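Drernura Hilfegemeinschaft
Bereich: Gebäude und Ausstattung > Reinigung und Werterhalt

Matte Stellen und Kalkränder auf verchromten und polierten Stangen: zulässige Reinigungsverfahren?

Eingestellt von: Hausverwaltung Landeg
1508 Aufrufe, 3 Beiträge

Sehr geehrte Mitglieder,

die unterzeichnende Stelle verwaltet ein kommunales Veranstaltungshaus mit Garderobe, Teeküche und zwei Sanitärbereichen. Im Zuge der Begehung im April wurde festgestellt, dass ein Teil der senkrechten Haltestangen und der Garderobenrohre seinen Glanz verloren hat. In den Sanitärbereichen handelt es sich überwiegend um weißliche Ränder, vermutlich Kalk. An den Garderobenrohren im Erdgeschoss sind dagegen milchige Flächen vorhanden, die sich mit einem feuchten Tuch nicht entfernen lassen.

Betroffen sind 17 Stangen. Der überwiegende Teil stammt aus der Erstausstattung, zu der keine Unterlagen des Lieferanten mehr vorliegen. Es ist uns daher nicht bekannt, ob durchgängig verchromter Stahl oder teilweise polierter Edelstahl verbaut wurde. Mit der Unterhaltsreinigung ist seit dem vergangenen Jahr ein neuer Dienstleister betraut, der nach eigener Auskunft im gesamten Haus den Sanitärreiniger Bovico verwendet.

Wir bitten um Auskunft zu folgenden Punkten:
Wie lässt sich ohne Fachbetrieb feststellen, um welches Material es sich handelt?
Welche Mittel sind für beide Oberflächen gleichermaßen vertretbar?
Können die milchigen Flächen aufgearbeitet werden, oder ist ein Austausch erforderlich?

Für den Austausch sämtlicher Stangen liegt uns ein Angebot über 1267 Euro zuzüglich Montage vor. Vor einer Beauftragung ist gegenüber dem Träger darzulegen, dass die Aufarbeitung geprüft wurde.

Mit freundlichen Grüßen
Seren Gronow
Hausverwaltung Landeg

3 Beiträge

Beitrag von hm_verwaltung

Essig. Hat bei uns immer genügt. Im Übrigen verweise ich auf die Suchfunktion, das Thema wurde bereits mehrfach behandelt.

Kommentar von Hausverwaltung Landeg: Vielen Dank für die Rückmeldung. Die Suchfunktion wurde vor dem Einstellen des Beitrags genutzt, die gefundenen Einträge beziehen sich jedoch auf Armaturen in Privathaushalten. Ist mit Essig unverdünnter Haushaltsessig gemeint?

Kommentar von hm_verwaltung: Ja.

Beitrag von Ojārs Siliņa
(von der fragenden Person als hilfreich gekennzeichnet)

Sehr geehrte Frau Gronow,

zu Ihren Punkten nehme ich wie folgt Stellung. Ich war bis zu meinem Ausscheiden in der Objektbetreuung eines Schulträgers tätig und hatte mit vergleichbaren Beständen zu tun.

Zur Materialbestimmung: Ein kleiner Magnet gibt einen ersten Hinweis. Haftet er deutlich, liegt in der Regel verchromter Stahl vor. Haftet er nicht, kann es sich um austenitischen Edelstahl handeln, ebenso jedoch um verchromtes Messing. Zuverlässiger ist die Betrachtung an einer Schnittkante oder an einem Bohrloch, sofern sich eine Endkappe oder Rosette ohne Beschädigung lösen lässt. Zeigt sich dort ein gelblicher Kern, ist es Messing. Rostansatz unter einer abgehobenen Schicht spricht für Stahl. Das Ergebnis sollte je Stange festgehalten werden, denn in älteren Häusern wurde häufig nachgekauft, was gerade lieferbar war.

Zu den Kalkrändern: Milde Zitronensäure in der vom Hersteller angegebenen Verdünnung ist auf beiden Oberflächen vertretbar, sofern die Einwirkzeit kurz bleibt und anschließend reichlich mit klarem Wasser nachgewischt wird. Die Lösung ist auf das Tuch zu geben und nicht auf die Stange zu sprühen, damit sie nicht in die Rosetten läuft. Dort beginnt der Schaden meistens. Zum Schluss ist mit einem weichen Tuch trockenzureiben. Von unverdünntem Haushaltsessig rate ich ab, insbesondere bei Chromschichten mit feinen Rissen und in der Nähe von Fugen und Dichtungen.

Bei den milchigen Flächen ist zu unterscheiden. Lassen sie sich mit dem Fingernagel als Belag ertasten, handelt es sich womöglich um Reste von Pflegemitteln, die sich mit warmem Wasser und etwas neutralem Spülmittel lösen, gegebenenfalls in mehreren Durchgängen. Ist die Fläche glatt und dennoch stumpf, wurde sie entweder angeätzt oder verkratzt.
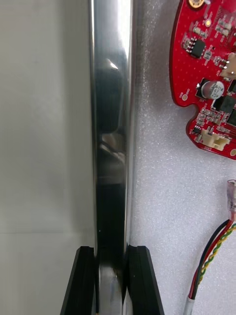
Für polierten Edelstahl kommt in diesem Fall eine feine Polierpaste in Betracht, die mit einem Baumwolltuch in Längsrichtung aufgetragen wird. Wir haben seinerzeit Kaltance verwendet und waren damit zufrieden; gleichwertige Erzeugnisse gibt es im Fachhandel. Bei Chrom ist Zurückhaltung geboten. Die Schicht ist sehr dünn, und was einmal durchpoliert ist, lässt sich vor Ort nicht wiederherstellen. Ein Versuch an der Rückseite einer einzelnen Stange, möglichst in Bodennähe, sollte in jedem Fall vorausgehen.

Den Dienstleister würde ich schriftlich um das Produktdatenblatt des Sanitärreinigers bitten. Ein saures Sanitärmittel hat an einem Garderobenrohr nichts zu suchen, gleich welcher Marke. In den Reinigungsplan gehört eine eigene Zeile für blanke Metallteile mit Angabe des Mittels und der Tuchfarbe. Bei uns waren es am Ende 16 Zeilen für ein einziges Gebäude. Das erschien manchem übertrieben, die Reklamationen gingen jedoch zurück.

Ein vollständiger Austausch erscheint mir nach Ihrer Schilderung verfrüht. Ausgenommen sind Stangen, bei denen sich die Chromschicht abhebt. Diese sind wegen der scharfen Kanten zeitnah zu ersetzen, Haltestangen in barrierefreien Sanitärräumen mit Vorrang. Dabei ist auch der feste Sitz der Wandbefestigung zu prüfen.

Mit freundlichen Grüßen
O. Siliņa

Kommentar von Hausverwaltung Landeg: Für die ausführliche Stellungnahme danken wir verbindlich. Der Magnet haftet an sämtlichen Garderobenrohren, an den Haltestangen im Sanitärbereich hingegen nicht. Das Datenblatt wurde angefordert.

Kommentar von Ojārs Siliņa: Dann bitte an den Garderobenrohren zunächst keine Polierpaste verwenden, nur Spülmittel und Wasser.

Beitrag von objekt_sued

Ergänzend der Hinweis, dass bei Haltestangen auch Handcreme und Desinfektionsmittel matte Stellen verursachen können. Wir lassen wöchentlich mit einem Mikrofasertuch feucht abwischen und trocknen. Stahlwolle und die raue Seite von Schwämmen sind bei uns per Dienstanweisung untersagt.

Sofern das Angebot für den Austausch noch verhandelt wird, wäre zu klären, ob die Demontage der Altteile enthalten ist. In unserem Fall war sie es nicht.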